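4.2 Handover of the picking task

Before the cell was installed at Merska, two packers on each shift lifted parts from the tray by hand. From May the gripper took over this step, and the same packers moved to checking and restarts. Training was done on a simulated cell built by Koutsoukos and Latuheru, in which staff practised 15 restart cases from the gripper's own viewpoint (Figure 3).

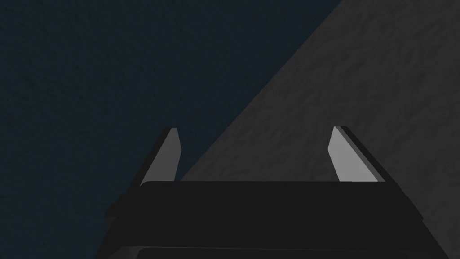

Figure 3. Simulated view from behind the gripper, fingers open and nothing held.

4.3 Changes reported by staff

We logged 332 stoppages over the study period. Most were cleared by the packer on duty without calling maintenance. Packers said their arms were less tired at the end of a shift, but several found the waiting harder than the lifting. One asked to go back to the manual line. Supervisors had expected fewer questions about pay grade, which the new duties left unchanged.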